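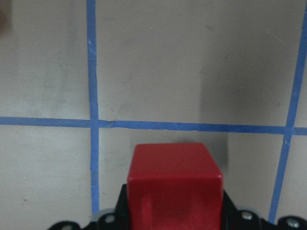
Clear Messages Kept Flu Clinics Busy, Ketby Study Finds

Short, plainly worded reminders brought more people to flu clinics than long letters did, according to a study led by communication researcher Ingvar Ladefoged. His team surveyed 1,677 residents of Ketby and read 306 public notices.

Notices with one date and one phone number did best — even among people who said they rarely read official mail. 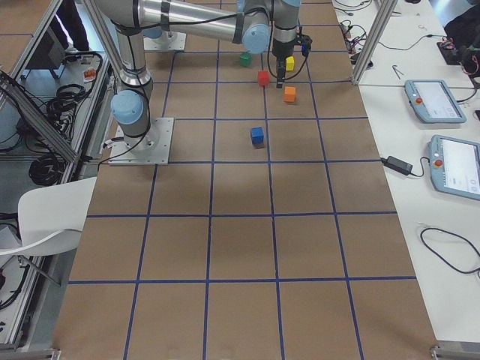
Next Steps

A follow-up survey starts in August.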